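Jekstead G2 Wrist Camera Kit

Product code 994
Manufacturer: Jekstead
Supplied in the UK and Ireland by Pallton

The G2 is a small colour camera and bracket for two-finger grippers. It mounts at the wrist and looks along the fingers, so the operator or the control software has a close view of the part being handled. The kit is intended for research benches, teaching labs and light assembly cells where a fixed overhead camera loses sight of the work behind the arm.

The bracket clamps to the tool flange and does not need drilling. Cable exits to the rear and runs back along the forearm in the clips provided. Focus is set by hand on the lens ring and locked with a grub screw. Most users set it once, at the fingertips, and leave it.

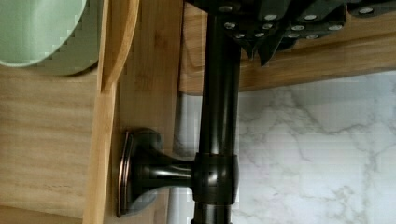 Wrist view at a bronze-finish rod and its mounting bracket. Part of the gripper is in view at the top.

Glossy metal is a common source of trouble for wrist cameras. Exposure on the G2 can be fixed or left on automatic; for polished rods, taps and rails we recommend fixed exposure, set against the brightest highlight. Automatic exposure tends to hunt when the fingers close over a pale background such as tile or light wood.

Video is compressed by default to save bandwidth. Blocky edges may show on curved outlines away from the point of focus. Where this affects tracking, switch to the uncompressed mode in the Gruveo viewer, at the cost of a lower frame rate.

In the box
Camera module with lens
Flange bracket and 2 clamp screws
Cable, 2 m
Cable clips
Printed fitting guide

Service
The cable is rated for 2,000 hours of arm movement and should be replaced after that. Spare cables are held at Tveit and normally ship from there. The firmware release of July adds a mirror option for left-hand mounting.

Technical questions: Elsa Sandberg
Orders and returns: Hường Dương

Page revised 12 Sep 2026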